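## 3.2 Spacing and recall in shared desk layouts

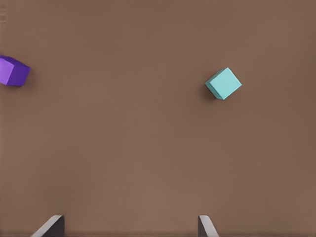
*Figure 2. Rendered view of a plain brown tabletop with two small, well separated cubes, one of them purple.*

Draft of 28 February 2023, numbers still to be checked by Gilmartin.

Recall of where things were left on a desk falls off with distance between items -- we expected this. Less expected: the size of the drop in the open-plan offices. Of 204 staff asked, 151 could say which side of the desk they had last put their keys. Far fewer could say how near the keys were to anything else. Spacing of the kind in Figure 2 was taken as "wide" throughout.

Two sites, Skivurach and Grerimport. Same questions at both, same order, asked just after lunch. Mulcahy and Sheehan did the interviews at Skivurach; Keogh took the rest. Skikwood dropped out early and is not used anywhere below.

People with their own desk did better than people who shared. Not by much at Grerimport, and the gap there may be down to how the lockers are laid out (see 4.1). Staff who had moved desk in the last 6 months were teh weakest group at both sites. Age made no clear differnce.

Hennessy's earlier scheme counted a near miss as a full miss. We don't. A near miss scores half, which lifts all groups but leaves their order alone. Ó Ceallaigh staff were asked the short form only -- left out of Table 2, to be written up in March.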